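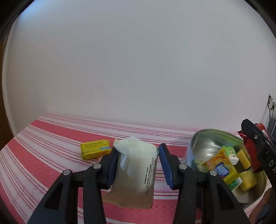

In Defense of the Snack Tin

By Emil Tanner
Tuesday, August 25, 2020

My wife and I have kept a snack tin for most of our marriage. It is a metal tin, and what goes in it is small packaged food: single crackers, wrapped cakes, candy, whatever comes home in a coat pocket or a shopping bag. I think every house should have one, and I think it should be small.

The usual advice now goes the other way. You are told to take everything out of its packet and put it in matching clear jars, with a label on each jar. Our neighbors in Iltuscombe did their whole pantry like this in January. It looked very good. By spring they had a jar of something pale that could have been either rice crackers or dried coconut, and they had thrown out the only paper that said which.

A packet tells you things. There is the ingredient list, if you can read it, and usually a date. Quite often there is the name of the company that brought it into the country, in capitals up the back, next to lines of Chinese I can't read and my daughter-in-law can. She has saved me from at least one thing with shrimp in it. A jar would not have told her anything.

Packets also keep food fresh, one piece at a time. A jar gets opened 42 times before it is empty, and the last cracker has been through all of those openings. A sealed pouch gets opened once. I know this makes more trash, and I don't have a good answer to that. We buy less of it than we used to. That is the only part of the trash problem I have managed to do anything about.

Where people go wrong is in size. We once had a plastic bin from Pareck that was sold as a "family snack station." It held so much that the bottom layer was never seen. When we emptied it to move house we found a layer of crumbs and a fruit bar that had gone stiff as a ruler. The tin we use now is full after one trip to Lehner, the grocery on our side of town, and when it is full we stop buying. No system is needed beyond that.

Every so often the tin should be tipped out and gone through. I do it at the table, with a tray to sort onto, and it takes less time than a cup of coffee. Anything past its date goes. Anything torn goes. Then there are the ones that have been passed over again and again, and those I put out on a plate by the front door. They are always gone by evening, and I have stopped asking who takes them.

The hard ones are the packets that are too nice to eat.

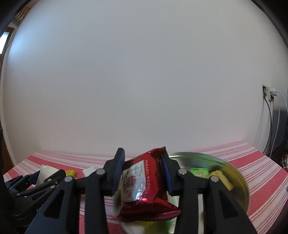 Most of us have a few of these. They come in foil, in red or gold, from a wedding or a New Year visit or somebody's trip, and they get moved from the top of the pile to the bottom and back again because opening one feels like using up the occasion. I kept a wrapped candy from my cousin's wedding for 7 years. When I finally opened it, it had turned to something like chalk, and I had to throw out the part that was meant for me and keep the part that was meant for the trash.

So my view is that the nice ones should be eaten first. The people who hand them out want them eaten. If you like the wrapper, flatten it and put it in a book – it takes up no room and it won't attract ants.

I would say the same about the plain ones, for that matter. A white pouch with nothing but small print on it is easy to pass over, and in our tin those are often the best. There is a salted plum that comes in the dullest bag I have ever seen. My wife picks them out before I get to them.

Skarkell, the kitchen store on the highway, has a set of glass snack jars in the window at the moment, with bamboo lids and a rack. They are handsome and I can see why people want them. I looked at the rack for a while, bought a dish brush, and went home.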